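Section 4: Setting Up the Drovudell Tabletop Dehumidifier

Read this section before you plug the unit in. Setup takes one person and no tools. If your unit came with the wall bracket, follow Section 5 for mounting and return to step 4 here.

4.1 Choosing a location

Place the unit on a flat, level surface that can hold its full weight with the tank filled. Leave 11 inches of clear space at the back and on both sides. The air outlet is on top and must stay uncovered.

The unit is rated for rooms up to 300 square feet. In a larger room it will run, but it may never reach the humidity you set.

CAUTION: Do not use the unit in a bathroom within reach of a tub or shower. Do not use it outdoors.

4.2 First-time setup

1. Take the unit out of the box and remove all tape, including the strip that holds the float in the tank.

2. Stand the unit upright and leave it for 2 hours before you turn it on. If it was shipped or stored on its side, leave it overnight.

3. Slide the tank out by the front grip. Check that the float moves freely up and down, then push the tank back in until it clicks.

4. Plug the cord into a grounded wall outlet. Do not use an extension cord or a power strip.

5. Press Power. The display shows the current room humidity after a short delay.

6. Use the up and down keys to set the humidity you want. The lowest setting is 31 percent. Most homes are comfortable well above that.

7. Close windows and outside doors.

NOTE: If the Tank light comes on right after setup, the tank is not fully seated. Remove it and push it in again.
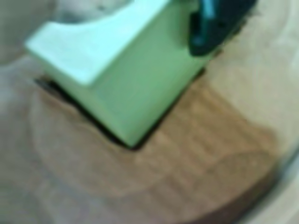 4.3 Using the drain hose

The hose lets the unit run without emptying the tank. The hose is packed separately, in the bag with the warranty card.

1. Turn the unit off and unplug it.

2. Remove the rubber cap from the drain port on the back. Keep the cap. You will need it if you go back to using the tank.

3. Push the hose onto the port as far as it will go and tighten the collar by hand.

4. Run the other end to a floor drain or sink that is lower than the port. The hose must slope down along its whole length, with no loops or kinks.

5. Plug the unit in and turn it on. Check the connection for drips after the first hour.

CAUTION: Water left in the hose can freeze. In an unheated basement or garage, disconnect the hose for the winter and drain it.

4.4 Setting the filter reminder

Hold the Filter key until the light blinks twice. The reminder then counts running hours and comes on when the filter needs washing. Wash the filter in lukewarm water without soap and let it dry completely before you put it back. To reset the reminder, hold the key again until the light goes off.

If you have pets, check the filter between reminders.

Replacement filters and hoses are sold under the Condach name. The part numbers are listed in Section 9.

Revised 2024-09-22. Text by Berenice Quintero; checked by Uriel Tapia.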